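Ticket: Drehregler-Aufgabe, Teleoperation in der Simulation
Projekt: Wulmont
Gemeldet von: Lindiwe Venter
Komponente: Vidumik (Fernsteuerung), Szene Küche/Mikrowelle
Status: in Bearbeitung
Priorität: mittel

Fehlerbild
Beim Vorführen der Aufgabe »oberen Regler drehen« springt die Greiferorientierung, sobald der Bediener das Handgelenk über 75 Grad hinaus dreht. Die Position bleibt stabil, nur die Rotation ist betroffen. Von 51 aufgezeichneten Demonstrationen sind mehr als 5 deshalb unbrauchbar.

Reproduktion
Szene laden, Fernsteuerung koppeln, Kupplung drücken, Greifer vor den Regler fahren, Handgelenk langsam nach rechts drehen. Der Sprung kommt immer an derselben Stelle. Nach links kein Fehler.

Umgebung
Arbeitsplatz 2, Handkamera aktiv, Physik mit Standardschrittweite. Auf dem zweiten Rechner mit gleichem Softwarestand identisches Verhalten.

Verlauf

Dienstag, 09:20
Eingabegerät neu kalibriert. Keine Änderung.

Dienstag, 10:05
Rohdaten des Eingabegeräts mitgeschnitten. Quaternionen stetig, kein Paketverlust. Eingabegerät damit ausgeschlossen.

Dienstag, 11:40
Sollpose nach der Umrechnung geprüft. Der Sprung ist hier bereits vorhanden. Inverse Kinematik vorläufig nicht verdächtig.

Dienstag, 13:15
Umrechnung läuft über Euler-Winkel, übernommen aus dem alten Modul Flandmont. Beim Übergang wechselt das Vorzeichen eines Winkels, der Filter mittelt anschließend über beide Werte. Erklärt auch, warum langsame Drehungen stärker betroffen sind als schnelle.

Dienstag, 14:50
Filter auf Quaternionen umgestellt (Slerp, Vorzeichenabgleich mit dem vorherigen Wert). Testlauf über den vollen Drehbereich ohne Sprung. Kollisionen zwischen Finger und Reglergriff unverändert.

Offen
Fehlerhafte Demonstrationen im Datensatz markieren und neu aufnehmen. Bis dahin nicht für das Training freigeben. Die Aufnahmen am unteren Regler sind noch nicht gesichtet.
Du Plessis nutzt denselben Filter in der eigenen Teleoperation, Patch bitte dorthin weitergeben.
Startpose vor der Neuaufnahme beibehalten, Mikrowellentür geschlossen, keine Änderung an der Kameraposition.
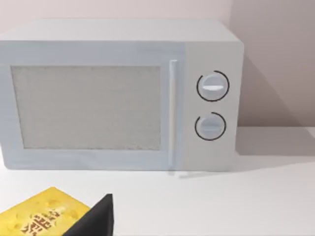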